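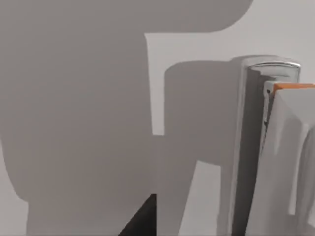
epereyra
Hello all. I moved to Sirnthorpe in October and I want to keep a small plant at home. My windows face north. Is it enough light in winter?

lamgrower
It depends on the plant. Mine stands 2 meters from the window and grows slowly - but it grows.
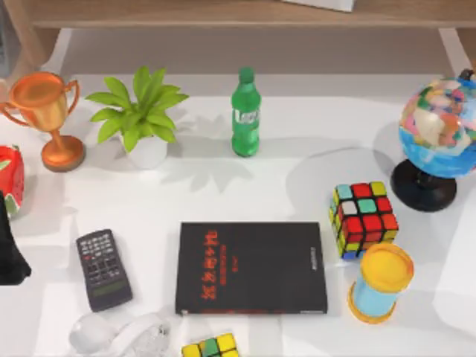 tin-yau_w
I disagree with lamgrower. Two meters is too far in a dark month. I lost 13 seedlings like this. Move it closer, about 30 centimeters from the glass.

lamgrower
Seedlings are a different story, Tin-yau. A grown plant can wait for spring.

epereyra
Thank you both. I will try the closer place first, and I will turn the pot sometimes.

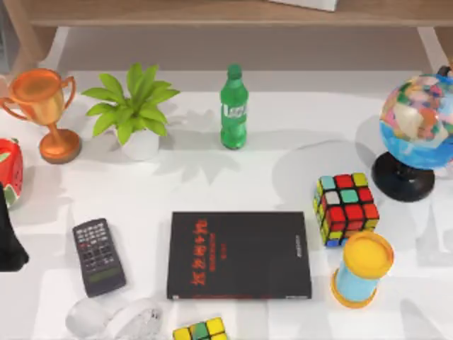
epereyra
One more thing, how often must I water in winter?

tin-yau_w
Only when the top of the soil feels dry to your finger. I still think lamgrower is too relaxed about the light.

lamgrower
And I still have my plants :) Good luck, Elba.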